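Wobbly white table on a floating floor – how do I stop it?

Posted in Home & Furniture > Tables and desks
293 views

magpie_lane

Hi all, hoping someone has been through this. We moved into a unit in December with a floating timber-look floor, and the big white table that was perfectly steady at our old place now rocks every time somebody leans on it. It's a Lutberg one, the wide top with the four screw-in legs, bought second-hand so I have no paperwork.

I've tried folded cardboard under the back left leg (lasts a day, then squashes), felt pads on all four (made it worse, I reckon) and turning the whole table around the other way. When I turned it, the wobble stayed with the floor and didn't follow the leg, if that makes sense. The dip seems to be near the balcony door.

It's driving me a bit mad because I use it for everything. Dinner, my sewing, sorting out the mail, the lot. I'm renting so I can't touch the floor. Is there a proper fix, or do I just buy a heavier table? 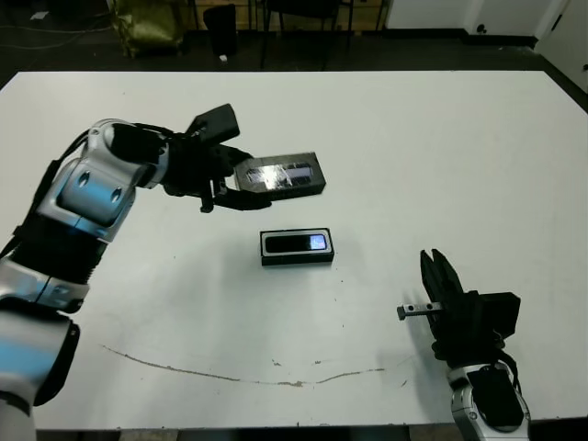
The white top, with the two black boxes.

It's a plain flat top with a long thin brown scratch mark and a few specks on the surface. The legs go into metal plates underneath, four screws per plate. I gave those a tighten in the morning before I posted and one of them just kept spinning, which may or may not be important!

bunyip_joinery

The spinning screw is important. Fix that first and then look at the floor, or you'll be chasing two wobbles at once and never know which one you've got.

Flip the table onto a blanket (get a second person, the wide ones are awkward more than heavy) and take out the loose screw. The hole has most likely been chewed out from being moved around. Pack it with a couple of wooden toothpicks and PVA glue, snap them off flush, leave it overnight and put the same screw back in by hand. Don't use the drill for that last bit, you'll strip it again. And please don't grab a longer screw unless you've measured how thick the top is. I put one straight through the face of a desk once and my wife still brings it up.

Then get yourself adjustable feet. The hardware place near me stocks the Drevix ones, which have a threaded stem and a swivel base, so they'll cope with a floor that slopes. You need to know whether your legs are hollow or solid at the bottom. If they're hollow with a plastic cap, pull the cap and measure the inside, and buy the insert to suit. If they're solid you'll have to drill, and 15 mm deep was plenty on mine.

To set them, wind all of them right in, stand the table where you want it, and push down on opposite corners. Two of them will rock. Wind out whichever foot is hanging in the air until it only just touches, then do up the lock nut. After that, leave the table where it is. Shift it along the wall and you'll be doing it all over again.

Felt pads do make it worse on a floating floor, by the way. The floor already has a bit of give in it and you've added more. Hard plastic or rubber is better.

teapot_tuesdays

I just used a door wedge cut in half and it's been fine for 6 years lol

SaltbushSue

Agree with the long answer above about the feet, but seeing as you're renting I'd have a word with the agent too. A floating floor shouldn't dip much. Ours had a soft spot by the balcony door as well and it was water getting in under the track. I only noticed when the boards started to lift at the join, and by then 9 of them had to come up.

Have a feel along the edge after rain. If it's spongy or the joins look swollen, email them and keep a copy. Our agency, Kaczmarczyk, were pretty good about it once I had it in writing, but the phone calls beforehand went nowhere.

In the meantime you could try swapping the table to the other side of the room for a week. If it sits flat over there you've got your answer – and you can hang on to your table, because a heavier one will rock in the same spot. We went and bought a big Suvden table thinking the weight would settle it and it did exactly the same thing, only now it takes three of us to move it.

magpie_lane

Thanks everyone! Toothpicks and glue are in, and I'm going to check along the balcony door next time it buckets down. The legs do have plastic caps so fingers crossed they're hollow. The cardboard is back for now.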